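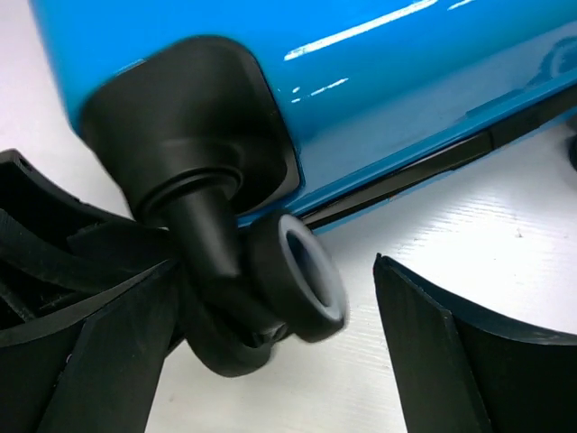 Home Archive Projects About Contact

May
Posted by Ubaldo Morelli

I spent most of this month teaching one arm to pick things up by the awkward end. The first three objects were easy: a sponge, a cup, a block. The fourth is a blue plastic thing with a black neck and a round fitting at the bottom, and it has taken more of my time than the other three together.

I drive the arm with a hand controller from a desk next to the bench. The view I use is the one from the wrist, so I see the fingers and whatever is between them and not much else. There is a second view from the side, but I only look at it when I am lost.

The shell is glossy and that is a nuisance. I get white streaks across the blue, and they move when the wrist moves. The black parts have the opposite problem. The fingers are black, the neck is black, the fitting is black, and when one finger is over the neck I have to work out which edge belongs to what. The grey rim inside the fitting is what I steer by now. If I can see into the opening, I know where I am.

My first 20 demonstrations were bad. I came in fast, stopped, thought about it, backed up, and came in again. All that hesitation goes into the recording, and the policy I trained on it hesitated too. It would hover over the neck for 4 seconds and then drift off. I deleted the lot.

For the second batch I made myself a few rules. Start from a different spot each time. One approach, no second tries. If I miss, throw out the run. Close slowly – the fitting is round and will roll out of a crooked grip. I also dropped the controller speed, which made my wrist ache but gave smoother paths.

I have 700 kept runs so far and want 1000 before I train again. Bellini, the program I record with, saves each run as its own folder. I wrote a small script to flag the ones with long pauses. It flags too many, so I still go through them by eye in the evening.

I tried moving the arm by hand as well, with the motors slack. It felt more natural, but my own hand kept getting into the side view, so I went back to the controller.

Next is a proper lift and a turn. I haven't decided whether to record those as one task or two.

3 comments

Hasia wrote:
Have you tried tape on the fingertips? A light color would help you tell them from the neck.

Ubaldo Morelli wrote:
Not yet. I'd have to redo the 700 – but maybe for the next object.

Drodby wrote:
Two tasks. I did it as one and regretted it.

Older post Newer post Back to top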